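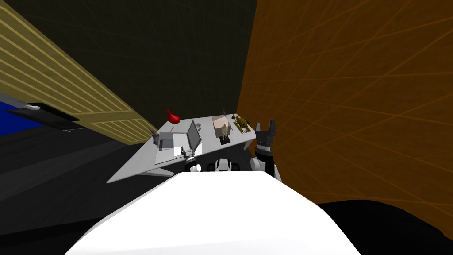
Grornow Workshop > Notebooks > Household chores > Table clearing

30 Jul 2022

4 shares | 2 comments

Third week on table clearing. All of this is in simulation. The real arms in Mirkville are booked through August, so Natell gets the hours instead.

Goal for this block: pick up one named object from a cluttered table, carry it clear of the others, set it down where asked. A kid does this when told to clear up before supper. We want to know if we could promise it to a customer. Short answer today is no, with some parts better than I expected.

Set ran overnight: 388 episodes, two arms, one table per room, room colours and object mix randomized. Log came out at 1,643 grasp attempts, so a lot of retries per episode. Most of the retries are on the same few things. The cardboard box is fine. The gripper closes on the edges and lifts. The toy tank is fine if the fingers come in across the body and poor if they come in along the barrel. The red bulb is bad. It is round and smooth, and when the planner goes for the fat part the fingers squeeze it out sideways. Going for the neck works more often, but the planner only picks the neck if the bulb happens to be lying the right way.

Clear container still a problem. The depth channel reads the table through it, so the planner thinks there is free space and drives the wrist into it. I tried raising the opacity in one batch and the collisions dropped off, which confirms the cause but doesn't help us, as people's kitchens are full of clear tubs. Put the opacity back after.

The laptop is its own headache. It isn't a target in any of these, it's just there, and an open lid blocks the near arm from a good part of the table. Obi (the planner, new build) handles this by handing the job to the other arm if it can reach. The old build sat and replanned until the clock ran out. That change alone is worth having. When neither arm can reach, Obi should stop and report it. Right now it makes small moves back and forth and then times out, and the log calls that a grasp failure. It isn't one. Need a separate code for it before the next count or the numbers mean nothing.

Thin things. Pencils, hand tools, anything with a shaft.

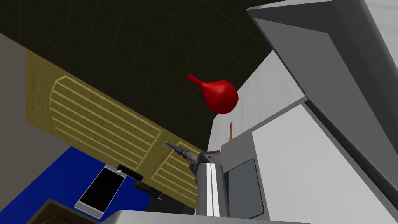

The fingers can hold a tool by the thick end well enough. Keeping it at a known angle afterwards is the hard part. It pivots in the grip when the arm speeds up and the planner doesn't know it has pivoted, so the put-down comes in with the tip leading. In the sim that costs us a contact warning. In a real kitchen it would be a scratch in the counter, or a screen if there's a phone lying there. I dropped the carry speed by half and the pivoting mostly stopped, and then a single object could take up to 5 minutes with retries. A person clears the whole table in that time and has the kettle on.

Asked at the bench this morning whether any of this is close to useful. My notes from that talk, for the record:

Shop floor, fixed bin, same part every time: yes, and has been for years. No need for us there.

Shop floor, end-of-shift bench tidy with mixed tools: maybe, if the tools go back to a tray and a slow cycle overnight is acceptable. Slow doesn't matter at night. This is the one I'd push.

Home table: no. Too many things it must not touch, and it can't tell a scrap of paper from someone's bill.

Physics note: some of the floating we keep seeing in playback is objects being spawned above the surface and the recorder starting before they settle. Added a settle delay. Check that the delay isn't being counted in episode time.

Also bumped finger friction back to the measured value. Somebody had it at 2, which flatters every result from last week. Treat last week's box numbers as suspect until rerun. Not deleting them, just flagged in the sheet.

To do:
- new code for "can't reach, stopped"
- bulb: force neck grasp, rerun that subset only
- tool carry: estimate angle after lift, before moving off
- clear containers: ask Natell support about noise on the depth channel
- bench tidy layout, tray on the right-hand side, start with six tools

Rerun goes on tonight.

Recent in Household chores
Cupboard doors, handles and the ones without
Finger pads: wear after the long run
Natell lighting settings that broke our masks
Folding tea towels, first attempt
Obi build notes, August plan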